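Shop > Play and Learn > Letters > Neltetti Foam Letters with Sorting Bowl

Neltetti Foam Letters with Sorting Bowl

Reading time: 4 min

The Neltetti set is a set of small lowercase letters made of soft foam, sold together with one shallow bowl. It is made for the kitchen table, the low table in a playroom, or any flat place where a child can sit and have both hands free. We started to sell it in our Doncombe shop as a small article next to the puzzles, and it has become the thing that parents ask for when they come back.

The letters are thick enough for little fingers to pick up without help. They make almost no noise when they fall, and they do not scratch the furniture. The edges are rounded. A child can press a letter, turn it, put it upside down and learn in this way that a "u" and an "n" are close relatives. Many teachers have told us they like this more than magnets, where the letter wants to stay in one direction.

What kind of table to use

A plain table is best. Patterned tablecloths and wood with a strong grain make it difficult for a young child to see where a letter begins and ends, above all with the paler colors. If your table is busy, put down a large sheet of paper or our Irel play mat in taupe (sold separately). The mat is matte, so a lamp above the table does not make a mirror on it, and crumbs show up well before you begin. Please wipe them away. Foam likes to collect them. 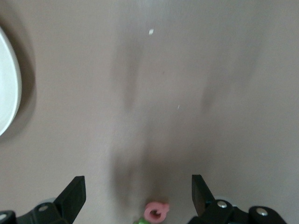

A plain taupe surface with a white round dish at the side.

We advise that you use two dishes during the play. One holds the letters that are waiting, and the second one is for the letters the child has already named. The second dish is not in the set, because every kitchen has a plate that can do this work. White is a good choice, as all the letters are easy to see on it.

What is in the package

The set comes in a cotton bag with a string. You receive the letters, one bowl, and a folded sheet with games in English. The vowels are given more times than the consonants, so that you can make short words without missing a letter in the middle. There are no capitals in this set. If you need capitals, please look at the Neltetti Capitals, which have the same thickness and may be mixed with these.

The article number is 3331. Please use this number when you write to us about a missing letter, and tell us also the color, if you know it. We keep loose letters in the shop and can send one in an ordinary envelope.

How to play with it

The sheet has many games, but in our experience most families use only the first ones. For the easiest game, put 4 letters in the bowl and ask the child to take out the one you say. When this goes well, say only the sound and not the name of the letter. Later you can hide the bowl behind a book and let the child feel the letter with the fingers before looking. The "x" is usually found first, and "b" brings the most discussion, for it is also a "d", a "p" or a "q" when you turn it or flip it over.

For two children we recommend the game called Empty Bowl. Each child takes one letter in turn and says a word that starts with it. If no word comes, the letter goes back. It takes nearly ten minutes with children who know their letters, and much longer with children who like to argue.

You can also sort by color only. This is suitable for children who are not yet interested in reading, and they get used to the shapes at the same time.

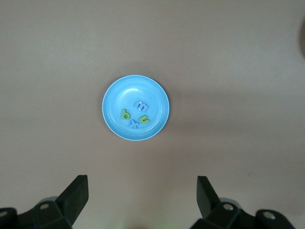
The low side of the bowl is important for this age. A deep bowl hides the letters, and the child turns it over to see them, and then everything is on the floor. With a shallow one the hand comes in from the side, and the letters can be pushed up the wall with one finger. We tried three shapes before we chose this one, and the first two are now used for keys and coins at our counter.

Age and safety

The set is for children from 3 years. Foam can be bitten through, and a child who still puts everything in the mouth should not have it, also not under supervision. If a letter is damaged by teeth (or by a dog, which happens more often), please throw it away and order a new one.

Cleaning

Wash the letters by hand in lukewarm water with a little dish soap. Lay them flat on a towel and let them dry overnight. Do not put them on the radiator, as the thin letters like "i" and "l" can bend — they become flat again under a heavy book, but it takes some days. The bowl may be washed by hand with the dishes. We do not recommend the dishwasher for any part of the set.

Strong sun makes the colors weaker over time. Keep the bag in a drawer or on a shelf away from the window.

For schools and libraries

Groups can order the Jardine classroom box, with the same letters in a larger quantity and a flat tray in place of the bag. Bowls for the box are ordered separately, so that you can decide how many children sit at one table. We have now sent out 4000 bowls to schools, and we still pack all of them by hand, with paper between them. Orders for the new school year should reach us before the end of June. After this we cannot promise the delivery in August.

Delivery and returns

Orders that come before 2 in the afternoon leave the shop the same working day. If you live near Doncombe you may also collect the set yourself, please ring the bell at the side door when the front is closed. Unused sets can be returned in the cotton bag with the sheet. For reasons of hygiene we cannot take back letters that have been played with, but if something was wrong with them from the beginning, write to us and we will replace them.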